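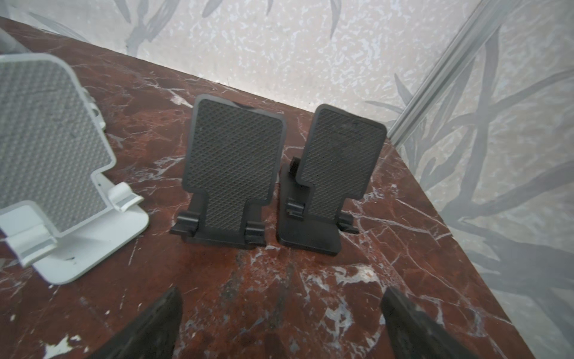

Sendon 石材仕上げ課 作業ノート

2019/09/18

赤褐色大理石の天板、再研磨前の傷評価。材は白と淡灰の脈が不規則に枝分かれするタイプで、脈と地の硬さに差があるため、研磨材の当たり方が揃わない。3月にPotgieter向けの試験片で出た段差と同じ傾向になると見て、今回は粗い番手から入らない方針とする。

試験片の条件。Prererent製のレジンパッドを使用、水研ぎ、回転数は低速側に固定。番手は300から始め、各段5分。送りは縦横交互。端部はパッドを寝かせず、面の中央と同じ荷重で抜く。

光沢計の値は、研磨前の試験片で68。測定点は7か所、脈の上と地の上を分けて記録した。脈の上では値が低めに出る。平均だけを残すと差が消えるので、表には必ず個別の値を書くこと。前回の表は平均しか残っておらず、比較に使えなかった。

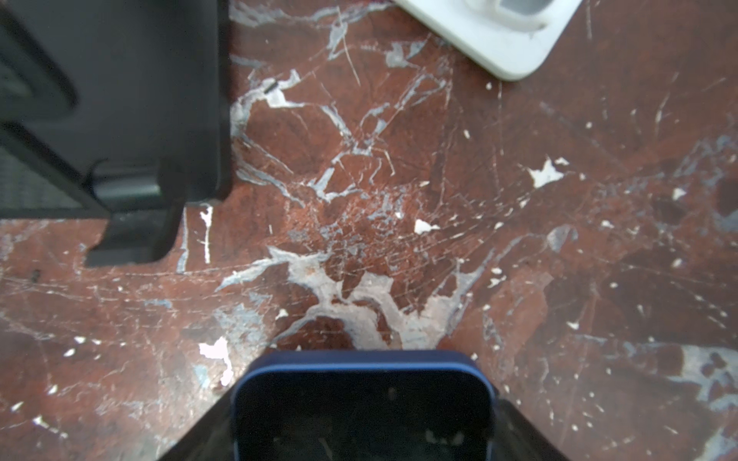 傷の分類は、深さより先に方向性で分ける。一方向に揃った線は前工程の番手残り、方向の揃わない線は使用中の擦れと扱う。赤褐色の地では淡い線が目立ち、真上から見た面では中央付近に髪の毛ほどの細い傷が密に重なって、線は多方向に走っている。分類上は後者。爪の引っ掛かりによる深さの確認は別途行い、引っ掛かる箇所だけを油性鉛筆で囲む。白い点状のものは、付着物か欠けかを目視で決めない。中性洗剤で拭き、残ったものをルーペで見てから記入する。

酸性の洗浄剤は使用禁止。大理石は炭酸カルシウムが主成分で、短時間でも艶が落ちる。棚の下段にある水垢用の容器は酸性なので、中性のものと並べて置かないこと。

充填材はUlarの透明タイプを候補とする。着色タイプは地の赤に寄せると脈の上で浮き、脈に寄せると地で浮く。硬化後の肉痩せは未確認。試験片の裏面に溝を切り、充填して一晩置く。

残り作業
・仕上げ番手までの光沢値を同じ測定点で取り直す
・パッドの摩耗を研磨前後の厚みで記録
・壁との取り合い部の養生テープ、幅の広いものを発注
・排水受けのスラッジ処理、次回使用前に実施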